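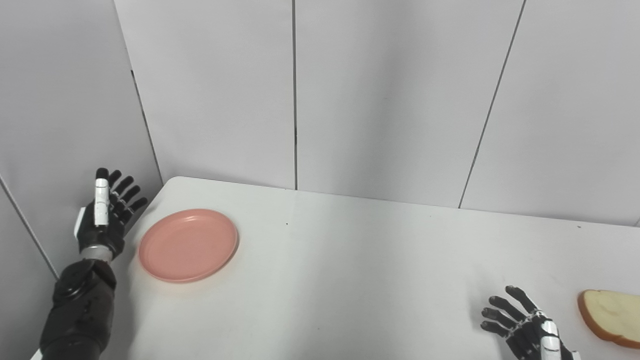 Drillau exhibition listings — README

Listings and press texts for group shows at small and artist-run spaces, typed up and sorted. Put together by Kojo Atinga and Esi Gyamfi. Started as a spreadsheet for the Klinhom reading room, outgrew it. Last proper pass was in October, small fixes since.

What's in the folder

shows.csv — one row per exhibition
people.csv — one row per artist, curator or writer
links.csv — who was in what, and as what
texts/ — press releases and wall texts, plain text, one file each
notes/ — our own remarks, messy, read at your own risk

Start with shows.csv. Everything else hangs off the show_id in there.

Columns in shows.csv

show_id: short code, never reused, even when a row gets deleted
title: as printed on the invitation, lower case kept if the space used lower case
space: name at the time of the show. Spaces rename themselves constantly
city: English spelling
opens, closes: year-month-day. Blank if we only know the month, then see month_only
format: group, two-person, screening, reading, publication, other
source: where the row came from (card, poster, email, catalog, website)
checked: initials of whoever compared it against the source

Two-person shows get their own format value. Augustina Ametepe argued for that and she was right, they were swamping the group numbers.

How it was made

Cards and posters typed by hand. Emails pasted in, then cleaned. Every row gets 2 readings by different people before the checked column is filled. Blank checked column means one reading only — fine for browsing, not for citing.

Titles were the hard part. Some shows have one title on the poster and another on the door. We take the invitation and put the other one in alt_title. Kwaku Essien went through the Undevau rows and merged the doubles. If you find one he missed, send both show_ids.

Artist names: as the artist signs now. Older forms go in also_as. Collectives are one entry, members only listed if the collective listed them.

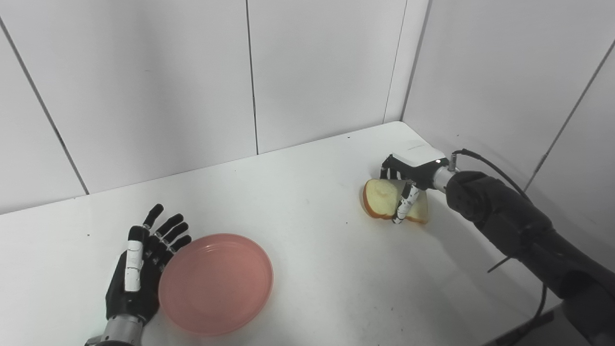
Are the press texts free to reuse?
Only for reading, searching and short quotes. The texts still belong to whoever wrote them, mostly the spaces or the curators, so ask them before reprinting a whole one. The three csv files are ours and you can do what you like with them, credit appreciated.

Known problems

Performance is badly covered. Lots of one-night things never had a card.
Closing dates are often the planned ones. Extensions got announced by word of mouth and we missed plenty.
The Brildale rows came in with day and month swapped. Fixed in almost 100 of them, 10 still open, marked swap? in notes.
Accents got mangled in older texts files. Being redone slowly.
Curator credits are uneven, a few spaces never credited anybody.
Medium is not recorded at all. Tried it, gave up, evrything came out as "mixed media".

Please don't use this to rank artists by number of shows. It covers the spaces that kept their paper, so the counts mostly tell you who had a good filing cabinet.

Corrections

Send to Natalie Staniforth, one show per message, with the show_id and a scan or photo of the source if you have it. Corrections without a source go in notes and wait thier turn. If you're the artist and want a name changed, no source needed, just say so.

To do

split texts/ by language
add street addresses for closed spaces
finish the 3 boxes from Undevau
decide what counts as a publication when there's no exhibition attached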